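FOR IMMEDIATE RELEASE

Ďurica opens its Mending Room in Trivden this October, and the button wall is coming too

TRIVDEN – I've been told a press release should start with the news, so here goes: Ďurica, my little sewing and notions shop on the corner of Mill Street, is taking over the empty unit next door. It opens in October as the Mending Room, a place where you can bring in the coat with the missing button or the jeans you keep meaning to patch, sit down at a table with good light, and get the thing fixed by your own hands with a bit of help from ours.

I have wanted to do this since the week I got the keys to the shop. People come in all the time for one spool of thread and end up telling me about the pile of clothes at home waiting on somebody to sew up a hem. I sell them the thread, they go home, and a month later they're back for something else and the pile is still there (mine is no better, I should say, there's a wool skirt on my chair that has been there since spring). Needles are cheap. Finding a clear table, a free hour and someone to ask is the hard part.

What you get for your money

A drop-in hour costs $7 and that covers everything on the shelf: thread, needles, pins, iron-on patches, plain shirt buttons, the steam iron and the use of a sewing machine if one's free. There are 21 seats in the room. We keep some of them for drop-ins every evening, so you never have to book if you don't feel like planning your life that far ahead.

If you do like to plan, a membership is $240 for the year. Members can come as often as they want, bring one guest along each visit, and take home anything from the scrap bins. Kids with a grown-up come in free, and yes, they can use the machines, with one of us sitting right beside them.

Evening hours run until 9 p.m., which I fought for. Most daytime classes are lovely and completely useless to anybody with a job!

Fixing up your own kit at home

The other new thing is Trunusia, our first kit line, and I'm probably too excited about it. It's a refill pack for people who already own a sewing box and have let it turn into a bird's nest. Inside you get hooks and eyes, snaps, elastic in two widths, hand needles sorted by size, and 100 buttons picked from the wall by us, mostly sober colors with a few silly ones thrown in.

I left the box itself out on purpose. So many of you have a perfectly good one in the closet, often something made for fishing tackle, and those are great for sewing supplies. Look for see-through plastic with a row of shallow compartments up top and a deep open tray for the big stuff like scissors and tape. Clear the table first, tip nothing out until you've got your piles in mind, and do the buttons last or you'll be there all night admiring them.
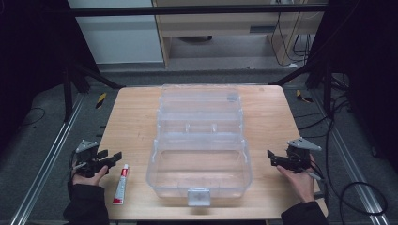
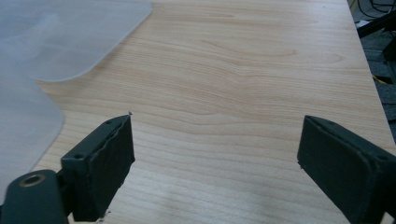 The button wall

For anyone who hasn't visited, the button wall is the reason most people find us in the first place. It runs the length of the shop and it was built by the folks who had the place before me, drawer by drawer, with a sample button sewn to the front of each one. When the new room opens we're knocking a doorway through, so half the wall will face the Mending Room and you can get up from your seat and go hunting with your cardigan still in your hand.

We're adding a swap drawer as well. Drop in any odd buttons you have rolling around at home and take out the same number. Metal, shell, plastic, leather, whatever you like. All I ask is that you snip off the old threads before they go in.

Classes through the winter

The short classes are all for beginners to start with. We'll do darning socks, replacing a zipper, taking up pants, and one whole evening on buttonholes, which scare people far more than they should. Each class repeats, so missing one doesn't mean waiting until next year.

There's also a standing offer for anyone over in Skevia, where the last fabric store closed and I keep hearing how much it's missed. We'll bring two machines and a trunk of supplies to the Skevia library one evening a month, same price as a drop-in here. If that goes well I'd love to make it more often. The library has been a joy to deal with and has even found us an ironing board.

Opening night

Come by from 5 p.m. on opening night. There'll be cider, a table for quick fixes, and a prize for the sorriest garment brought through the door, judged by applause. Things that will not be judged: your stitches. Bring the item clean, please, and if it's a winter coat, empty the pockets before you hand it to anybody.

We still need a few things for the room, and if you're clearing out a sewing closet we'd be very glad of working irons, wooden hangers, old pattern catalogs and pincushions. Drop them at the shop counter any time we're open. I can't take fabric right now. I have so much fabric.

About Ďurica

Ďurica is an independent sewing and notions shop in Trivden, selling thread, buttons, trims, needles and patterns, along with secondhand machines that have been cleaned and serviced. The Mending Room is next door to the shop, with a ramp at the front entrance and parking in the rear.

Press and class questions

Stop in, call the shop, or leave a note in the box by the door. If you're writing a story and want to visit before we open, mornings are best, and please wear shoes you don't mind getting dusty.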